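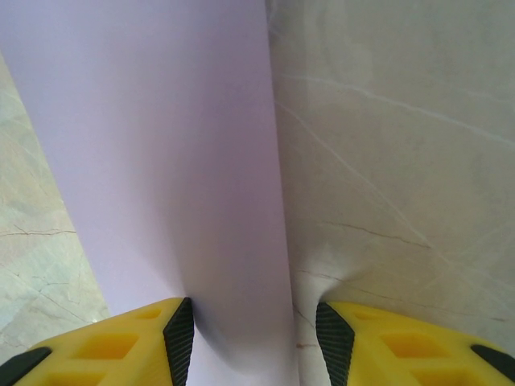 Lists > Duvine Folding List > Archive > Tables and napkins

Search this list: all words, any words, subject only

Subject: Re: Kite fold with soft sheets, where do you begin?
Date: 17 August 2024

Hello Sioned and hello all,

Thank you for your message, I was glad to see this question on the list. First I put again the part that I want to answer, so the people who read only by digest can follow.

> From: Sioned Wynne
>
> I need to fold 94 place settings for the long tables in Grirnine
> in September, and I would like all of them in the kite shape. My
> first tests look fine from one side, but the long point goes limp
> and the two flaps do not meet in the middle. I crease hard with my
> thumbnail as the old booklet says. Does anybody here fold the kite
> in soft material, and do you start from the corner or from the
> middle line? Also, is a pale color a mistake? I have light purple
> and I can still change it.
>
> Sioned

I fold the kite quite often, and mostly in soft material, so I will write how I do it. Please excuse if I use the wrong word for some parts, I learned the folds in another language and the names are not always the same.

I start from the middle line, always. You put the square in front of you with one corner toward your stomach, and you bring the left corner over to the right corner. Do not press all the line. Press only at the two ends, a short piece, and leave the rest round. Then open again. The middle stays a little curved, and later it helps you, for the flaps can lie down on it without pulling.

When I began, I pressed the whole line very strongly and my kites had the same trouble as yours. The hard line pulls the sheet to one side. In stiff paper you don't notice it, but in a soft sheet the flap moves away from the center each time you let go.

For the flaps, hold the near corner with one hand and with the other hand take the side corner. Lift it up first, so that the sheet makes a high curve in the air, and then let it come down toward the middle line. Many people drag the corner over the table. It looks faster, but underneath there comes a small wrinkle, and this wrinkle you will find again in the finished point.

Pinch with the flat of the fingers and quite near the edge. If you take too much between the fingers, the sheet makes a fat round fold above them and you can't see any more where the edge is going.
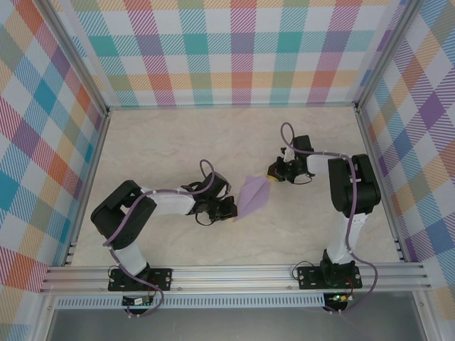

The first kite of the day is for me always a rough one. One side is longer, or the shape is more like a diamond than a kite. I leave it on the table and I fold the next ones beside it. Before I finish, I open the first one and do it again, and usually then it is good.

About the table: I like a smooth hard surface much more than a tablecloth. On a cloth the bottom layer sticks and the top layer walks away. If the hall in Grirnine has already put the tablecloths, ask for one bare table to fold on and carry the kites over on a tray. I put them on the tray in stacks of seven, not higher, with the points all in one direction. With higher stacks the lower ones become flat and lose the nice curve.

For the color I would keep the light purple. A pale color shows the shadow in the folds, and in my opinion the kite needs this shadow, for it has so few lines. In dark blue I made it once for my cousin and from the chair you saw only a dark triangle. You should only think about what is under it. Pale purple on white or on light gray is very quiet and pretty. On a pattern with many colors I would leave the kite more open so that the shape is still clear.

I use the soft squares from Ruleck. The ones from Sánchez have a nicer surface but in my last package they were not truly square, and with the kite you see it immediately at the point. Check two or three from each package before you begin with the good ones. Fold corner to corner, and if the other corners don't meet, put that one aside for the children's table.

I have one question back. Will your kites lie flat on the plate, or must they hold a card? If there is a card, I would fold the lower flap to the back and not to the front, and I can write to you how it goes.

I wish you good folding and please tell us about September.

With kind greetings,
Marit

Previous in thread | Next in thread | Contact the list owner | © Duvine Folding List | Back to top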